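Week 4: Can it do the chores yet?
Tutor: Haziq Mangundap

Short answer: some, slowly, if you tidy up first. The Novham paper lists 2,000 demonstrations of a single chore. Your mum managed with one and a raised eyebrow.

Read section 3 before the tute and note what counts as a success — the authors are generous.
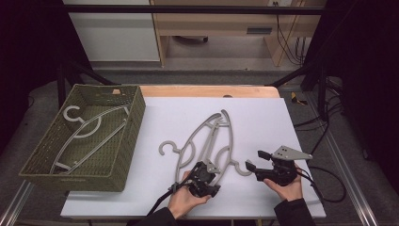
Tangling is this week's problem. Rigid parts with hooks and gaps catch on each other, and a planner that treats each as a tidy box will lift two. Take the pair of grey hangers lying overlapped beside the green basket: sketch where you'd grip the top one, and bring it along.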